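Print this page | E-mail this page

Training a first reach policy in simulation: resetting and checking your scene

Welcome back! If you followed the June installment you already have Zein installed and the arm loading without complaints, so pour yourself something and let's get to the part I like best, which is setting up the little red cube and making the controller go after it.

Start by opening your scene settings in Bitulon and turning off everything you don't need for this exercise. I run mine with a plain background and no visible floor or table (I know, it looks strange the first few times, but it draws fast and my old laptop is grateful). Leave the cube red. The default color threshold in the Sovness tracker is tuned for it, and you'll save yourself an evening.

1. Set the episode limit to 152 steps. You can go longer later on.

2. In the controller file, switch the action mode to "delta pose" and leave the gripper command as its own channel. Mixing the two is the mistake I made for most of a spring, and I would love to spare you that!

3. Have the reset function sample a new cube position every episode. Check that the seed is printed to the log, so a funny episode can be played back.

4. Write the grasp test. Mine compares the cube's center with the midpoint between the fingertips, in the hand's own coordinates, and only then looks at the finger opening. Distance to the hand alone is too forgiving, as a cube sitting beside a fingertip will pass.

5. Run 3000 episodes with rendering off, then turn rendering back on and watch 27 of them, with the log open next to the viewer. Yes, all 27. It goes quicker than you'd think, and you get a feel for the policy that no reward curve has ever given me.

While you're watching, pause whenever the hand and the cube come close together and read off the offset from step 4. Then orbit the view and look again, because a cube that seems neatly centered from one side can be well off to the edge from another.
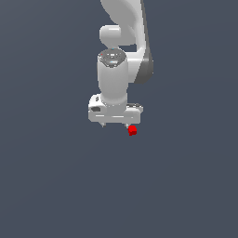 In the first view the cube is by the tip of the right finger, outside the gap; in the second it's tucked up under the middle of the hand.

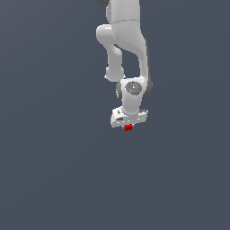 Portland, 19 October 2024

If your offsets look fine but the test still fails, check the units in the config before you touch anything else. Next time we'll get into reward shaping, and I'll share the config I use with version 2 of the tracker.

Contact Gustutance Tutorials | Copyright Gustutance | Back to top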